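Home Workshop & Gadgets > General Chat > Household Machines

Search this forum Advanced search Go

Print this thread E-mail this thread to a friend

Can a machine do your chores yet? (folding, wiping, putting away)

gladebrook_mom
I promised in the vacuum thread that I'd start a separate one so we'd stop cluttering that up, so here it is, and please forgive the length (my family says I can't tell you the time without telling you about the clock). My question is simple enough. If you had to hand one chore over to a machine this December, one you do with your hands and never think about, which would you trust it with? I don't mean vacuuming or dishes, we've had those for years. I mean picking up a thing, doing something to it, and putting it where it goes. My sister-in-law is convinced we're a couple of years off. I'm on the fence, and it's a comfortable fence, so talk me down one side or the other!

pattern_drafter
Cloth is where I'd plant my flag, and it's a flag that says NO. I sewed for a living for a long time, and fabric has no shape of its own until you give it one. A mug is a mug wherever you set it. A placemat picked up by one corner becomes something else entirely, and then you have to find the other corners again, and by the time you do the hem has rolled under. I'd love to be wrong, because I have a mending pile that could use a friend.

Griretti
I'm going to disagree, kindly, since you taught me how to put in a zipper on this very board. You're thinking of the whole job, starting from a heap in the basket. Start from something already squared up and the work gets a lot easier. Picture the job as "take the stack off the table and put it in the drawer." That's a slide, a pinch and a lift, and two fingers can manage it on a good day. Have a look at this sort of tabletop:

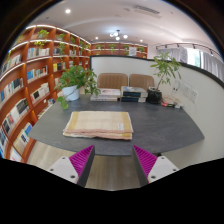
Folded cloths on the table, with books and plants for neighbors.

The stack is near the front with open table before it, so you could come at it low. What would worry me is the plant at the back with its vines hanging over the edge. I've pulled a pothos off a shelf with my own sleeve, and I have eyes and a conscience.

pattern_drafter
All right, I'll give you lifting a folded stack. But look at the top layer, the beige with the mustard bands, and the bit of pink showing underneath it. Pinch too shallow and you take the top one and leave the rest behind. Pinch deep and you've creased the lot. A person feels the difference in the fingertips. And do those ridges on the finger pads help, or do they just snag? I really am asking, I don't know.

Griretti
Help, in my experience, if they're soft. I put ridged rubber tips on an old pair of kitchen tongs and they hold a dish towel far better than the smooth ones did. I haven't tried them on anything loosely woven, so you may have me there.

benchdog36
Shop-floor fellow checking in. We have a pick machine on our packing line at Bittencourt, and it handles 700 boxed parts a shift without a fuss. Then somebody upstream sent it parts in soft bags, and we had a person standing beside it all afternoon. Same machine, same bench! So my answer to the original question is books. They're stiff and flat-sided, and they stay where you leave them. I'd let a machine reshelve books before I let it anywhere near a napkin.

Nuluvum
Books in a stack, maybe. Getting one into a full row on a shelf is another matter, you have to hold the neighbors apart with your other hand. I shelved at the Grutwood library for years and we had 2,039 volumes in the children's room alone, every one of them leaning on its friend. I'd bet on the cloths first.

benchdog36
Fair point about the leaning. I hadn't thought about the other hand.

gladebrook_mom
Well, you've all been wonderful and I'm still on my fence, though I've scooted over a little. For what it's worth, I'd pay up to $500 for something that only put away what I'd already folded, and I'd move the plants myself. My sister-in-law says that's cheating. Has anyone tried the tongs idea on a fitted sheet?

pattern_drafter
Fitted sheets are a separate thread, dear, and it'll need a moderator.

Griretti
I'll try it tonight after supper and report back. The sheet is flannel, if that matters to anyone.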